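Folding demonstrators wanted — Kullbridge linen service

Our folding line goes automatic in June, and we'd love the people who know cloth to teach it. You'll work with a hand-held gripper, two shifts a week.

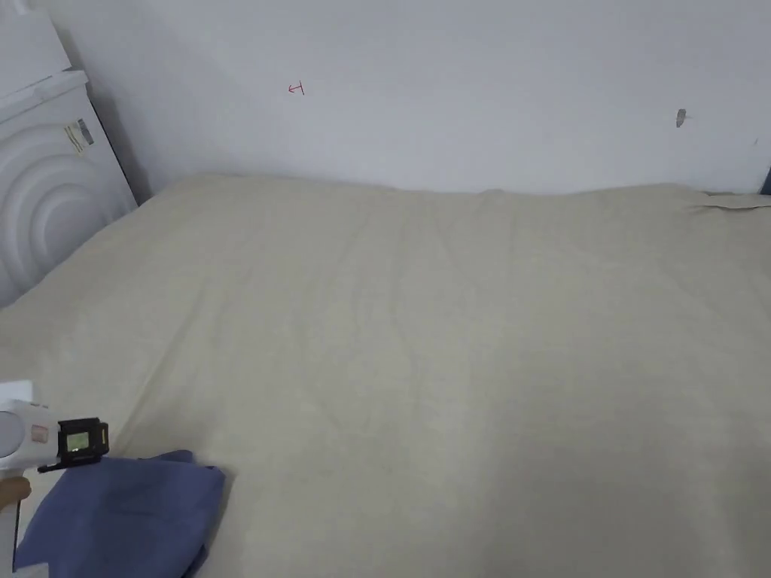 Blue cloth, folded, at the practice bed

Laundry staff keep their hours and move from the folding table to training and checking. Great colour sense and patience with corners both help — robotics experience isn't needed!

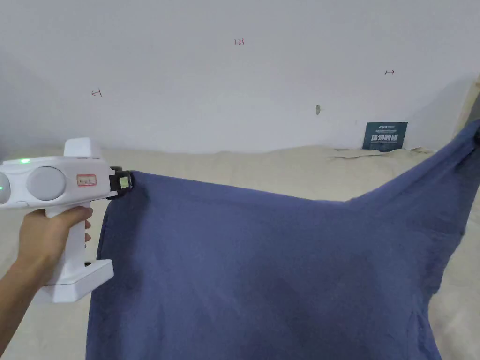 Gripper jaws on the upper left corner

We have 36 places. Ask for Siu-fong Pan or Güven Ekinci at the Kullbridge front desk before 2 pm.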